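Posted in July
Filed by the author of the Suta bench notes

The arm stopped on episode 414 with the gripper half closed and a whining noise coming from the wrist. I hit the stop button, the noise carried on for a second or so, and then it went quiet. That was the end of the afternoon's work and most of the following morning's too.

For anyone who hasn't read the earlier posts, I've been using a secondhand arm with a Zano gripper to put sandwiches together. Bread first, then lettuce, ham and cheese, taken out of plastic tubs and laid on a plate. The controller is a Zarnent one which I bought separately, and that turned out to matter.

The fault itself was simple enough to describe. The gripper was told to close, the fingers met something, and the motor kept pushing. There is meant to be a current limit for exactly this. When the fingers meet resistance the current goes up, the controller sees it and the motor backs off to a holding force. I'd set that limit to 5 per cent of full scale, which is very gentle, and had run for weeks on it without tearing so much as a lettuce leaf.

So I looked at the log. The limit in there was 100. Full force, every close, for the whole of that session. I scrolled back and found the same number in the session before it, and before that it was 5, as I'd set it.

Between those two sessions I had updated the Zarnent firmware. The update went through cleanly, the arm homed as normal and all the joint limits were where I'd left them. I checked those. I did not check the gripper settings, which live on a separate page, and the update had put every one of them back to the default.

What bothers me is how long I went on without noticing. Slices of ham and cheese don't put up much of a fight. The fingers come together, the slice folds or squashes a bit, and if you are only watching for whether it got to the plate then everything looks fine. I had a few torn slices of bread and blamed the bread.

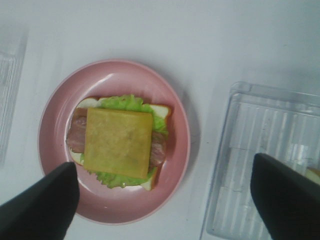

Going back through the wrist camera pictures was dull but useful. From above you can tell straight away whether a stack has gone together, and you can't tell a thing about how hard anything was held on the way there. I had been marking each episode good or bad from those pictures alone. The force trace was being recorded the whole time and I never opened it.

On 414 the fingers came down slightly off and caught the rim of a tub. A slice of cheese gives way when you squeeze it. A tub rim gives way much less, so the motor sat there at full force trying to close a gap that wasn't going to close. The whine was the gearbox. When I took the cover off there was grey dust round the small gear and two of the teeth had rounded corners. The tub had a crack down one side and went in the bin, along with everything in it.

Now the safety part, and I'm not proud of it. During both of those sessions I was reaching in between episodes to straighten the plate and top up the tubs. The arm was paused when I did it but it was not powered down, and the gripper was still live. I'd got into the habit when the force was set so low that you could put a finger in there and barely feel it. I had tested that, on my own finger, and decided it was fine. At the full setting it would not have been fine. I don't know if it would have broken anything but I have no wish to find out.

I wrote to Bergeron, who sold me the controller, and they replied the same evening. They said the reset is mentioned in the release notes. I went and looked and it is, near the bottom, one line. Fair enough. I'd still have liked a warning on the screen.

Changes so far. The start-up script now reads the current limit back from the controller and refuses to run if it isn't the number in my own file. The pause button cuts power to the gripper as well as stopping the arm - this means it drops whatever it's holding, and I can live with a bit of ham on the table. I've also moved the tubs further apart so there's more room for the fingers on the way down, though that one needs the pick positions teaching again and I've only done the bread.

The new gear is on order. Until it comes I'm running the arm with no gripper fitted, just to check the moves, and sorting through the old force traces in the evenings. Both full-force sessions are coming out of the set, including the episodes that looked perfectly good.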